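4.2 Surface wear and the perception of cleanliness

In the second part of the study we asked whether the staff of shared stores judge a metal container by its real state of cleaning or by the marks on its surface. The question came from the interviews in Larkmont, where several workers told us that they wash some bins twice a day and still receive complaints. One of them said that a scratched bin "looks dirty for all its life".

We collected 197 written complaints from 5 stores in the Clutura district. Each complaint was read by two persons, who worked separately and did not know from which store it came. Washington Vasconcelos then compared the two readings and decided the cases where they were different. Complaints which spoke only of smell were left out of this section and are treated in section 4.4.

The most frequent words were "stained", "old" and "grey". The word "grey" surprised us, as the colour of bare metal is not a fault. We think that the writers used it for surfaces which had lost their shine. In 19 complaints the writer asked for a new container, although the cleaning record of the same day was complete. The Murkano store, which has painted containers, received none of these requests.

It is useful to separate two kinds of mark. Scuffing covers a wide area and changes how the metal reflects the light, so that one wall can have both a bright part and a dull part (Figure 2). Single scratches are thin and are seen mostly from near. In our material the complaints concern the first kind much more often. Zakaria, the smallest store, is an exception, and we cannot explain it with the present data.

Figure 2. Two grey metal bins, one behind the other. The back wall of the front bin is heavily scuffed, with a whitish band in its upper part; the far wall of the rear bin has thin pale scratches.
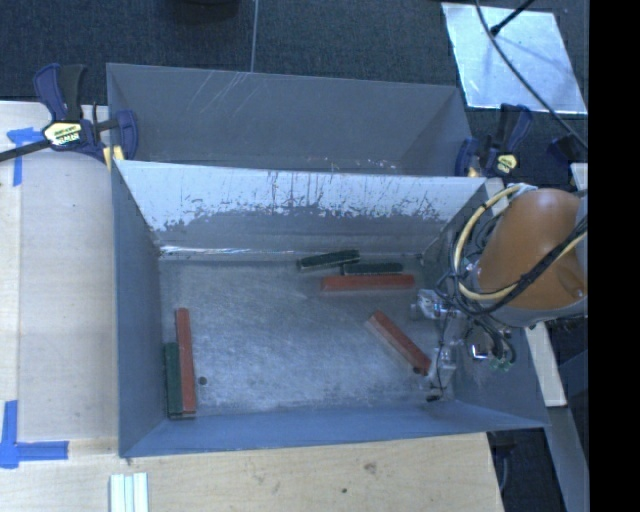 Page last changed: Sat 25 January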